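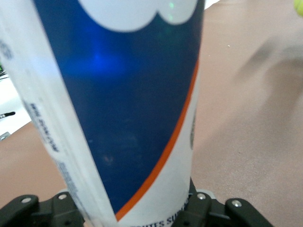 *Item 3: the blue and white canister, orange stripe at lower right.*

# Deltside Shared Kitchen: Pantry Meeting, January

Started at 4, in the back kitchen.
Minutes taken by Thomas Fiore, who has also put his own doubts in where he had them. Anyone who wants them out can say so next time.

## 1. Last month's minutes

Approved after one change. The minutes had us "agreeing" to buy the Velter shelving. We didn't agree to buy it. We agreed to look at the price. Tarcísio Teixeira has now looked at the price and no longer wants it.

## 2. Pantry sort: where it stands

Tarcísio gave the report. The left-hand shelves are finished, the right-hand shelves are half finished, and the top shelf hasn't been touched. He expects to be done by the end of the month. I asked what that was based on, as we were told the same in the fall about the freezer. He said the freezer was a different kind of job. Noted.

The plan is still to give every tall container a fixed spot with a strip of tape in front of it. Several people like this. I don't see how tape stops anyone from putting a canister down wherever there's a gap, and I'd like it on record that the last set of tape strips lasted until the first bake sale.

## 3. Tall containers

This took up most of the meeting.

Tarcísio wants all tall cylinders moved to the bottom right shelf, standing up, fronts out. His reasoning is that the big color areas are easy to spot from the doorway, so nobody has to read anything. He used the blue canister as his case: dark blue over most of the front, a white band down the left, a white cloud shape near the top. His view is that you could find it half asleep.

I accept that it's easy to find. My trouble is with what happens after you've found it. The blue front doesn't say what you're holding. The writing in the white band is small and runs sideways up the side, and in the picture at the head of these minutes I can't read a word of it. The black lettering at the bottom can be read only as far as "UTES SU". Tarcísio thinks the first part is the tail of "minutes." He may be right. I'm not putting "minutes" on a shelf list on the strength of four letters, and the inventory sheet currently has this item down as "blue one," so the sheet is no help either.

The question of wiping came up. The lower part of the blue has smudges on it, and shiny containers do show every fingerprint. Nechyporuk said a damp cloth once a week would take care of it. I asked whose week. No answer was given that I could write down.

There was also a long exchange on pouring the contents of tall containers into matching clear jars. The Lavurell jars were passed around. They look good, and I understand the appeal. Against them:

- The lids are sold separately.
- Once the original packaging is in the trash, so are the directions and the date.
- A set of 21 costs more than we spent on the pantry all last year.
- We'd still need labels, and labels are what we can't get people to write.

Nechyporuk said her sister's kitchen has them and it changed how the family cooks. I asked in what way. She said they can see when they're low on rice. We can also see when we're low on rice, by opening the bag.

**Agreed:** tall containers go on the bottom right shelf for a trial month, in their own packaging. No jars for now.

**Agreed:** Tarcísio will turn the blue canister around, read the rest of the label properly, and write the contents and the date on the inventory sheet. Same for anything else down as a color.

**Not agreed:** the tape.

## 4. Inventory sheet

The sheet has 40 lines. At the last check, 27 of them matched something on a shelf. Tarcísio called this a good start. I'd call it a list of things we used to own. Part of the gap comes from people taking the last of something and leaving the line alone, and part of it from the same item being entered under two names. "Tall tub" and "big round one" are very likely the same thing, although nobody present would swear to it.

Proposal to put the sheet on a phone app. I'm against. People who won't pick up a pencil hanging on a string next to the shelf are not going to unlock a phone with flour on their hands. Two in favor, the rest wanted to think about it. Held over.

Proposal to replace the pencil with a pen. Carried.

## 5. Shelf height

Short item. The bottom right shelf has to clear the tallest container or the whole of item 3 falls over. Tarcísio measured one shelf and is fairly sure the others are the same. I've asked him to measure the one we're going to use.

If it doesn't clear, the fallback is to lay the tall ones on their sides. I don't favor this. Cylinders roll, and a loose lid would put the contents all over the floor. Nechyporuk suggested a rolled dish towel as a stop. Could work. Could also become a shelf with a dirty dish towel on it.

## 6. Other business

The Velter catalog can be recycled.

The step stool is missing again. Whoever has it, the top shelf can't be sorted until it comes back.

Request to stop storing birthday candles with the spices. Carried without discussion.

## Actions

| What | Who |
|---|---|
| Read and log the blue canister label | Tarcísio |
| Measure bottom right shelf | Tarcísio |
| Move tall containers, trial month | Tarcísio, Nechyporuk |
| Combine double entries on the sheet | Thomas |
| Return the Lavurell jars | Nechyporuk |
| Pen | Thomas |

Wiping has no name next to it. I left it off the table for that reason.

Next meeting same place, same time. I'd like the shelf measurement sent around before then.

T.F.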